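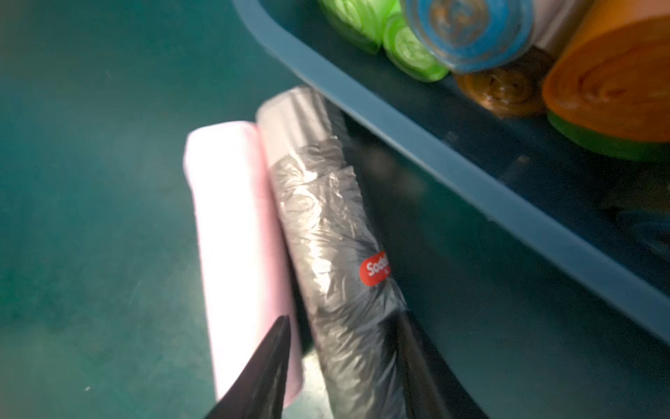
The purchase price is the smallest part of the decision, according to Zakar, and a department that budgets only for the arm will be asking for more money before its first year is out. The comment was received in response to the draft equipment plan for the Keker supply centre, which proposes the purchase of robotic picking equipment for small packaged goods. The plan was released for consultation on 09/10/2021 and remains open for comment until the end of November.

The supply centre packs cleaning and household consumables for schools, clinics and community halls. Much of the stock is light, soft-sided and supplied in rolls, with garbage bags among the most frequently ordered lines. Orders are small and mixed, and most of the handling is still done by hand at the packing benches.

Under the draft plan, the centre would purchase 2 picking stations in the first stage, with provision for a further 2 in a later budget year if agreed performance measures are met. Each station would comprise an arm, a two-finger gripper, a wrist camera, a fixed bench and the guarding required under the centre's safety procedures. Trays already in use at the centre would be kept wherever practicable in order to limit the cost of changing over.

Trial work is being carried out on rolls of bags in several colours and finishes. The rolls were chosen as a demanding test item. Clear and glossy film reflects light and can be difficult for a camera to read, and rolls stored side by side in a tray leave little room for a gripper finger to enter. A roll may also need to be held upright by one end, so that it can be placed in a carton without being laid flat first. 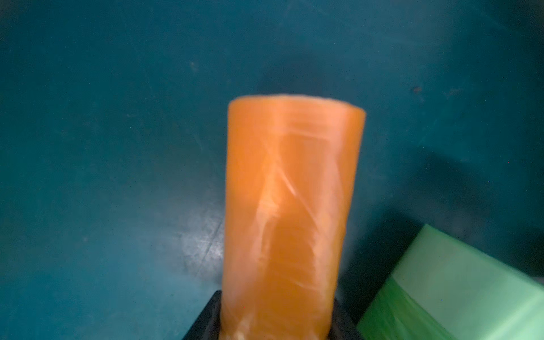 Costs to be considered

The draft plan divides expenditure into 3 categories: capital purchase, installation and running costs. Several submissions have asked that the third category be expanded. Items raised so far include replacement gripper fingers, software licences, annual servicing, staff training and the labour needed to present stock to the station in a consistent way.

The centre has accepted that these items were not set out in enough detail. A revised schedule will show each of them on a separate line over a period of 4 years, together with an allowance for downtime. The schedule will also state which costs fall to the centre and which are to be met by the supplier under warranty.

Leasing remains under consideration. A lease would spread the cost over the life of the equipment and allow the centre to return a station that proved unsuitable, although the total paid would be higher than under an outright purchase. Both options will be priced in the final plan.

Supplier selection

Proposals have been invited from Gikadance and Seneviratne. Each supplier will be asked to demonstrate its equipment on the centre's own stock, using a set of 100 consecutive picks with no adjustment permitted once the set has begun. Damaged packaging will be recorded as a failed pick - a condition added at the request of packing staff.

Suppliers must also provide a fixed price for spare parts and a written commitment on response times for repairs. Proposals that leave out either item will not be assessed.

Staffing

No positions will be removed as a result of the first stage. Packing staff will be offered training in the operation and routine cleaning of the stations, and their hours of training will be charged to the project budget.

Written comments on the draft plan may be lodged at the centre's front office or sent by mail. The revised plan will be published with a summary of the submissions received.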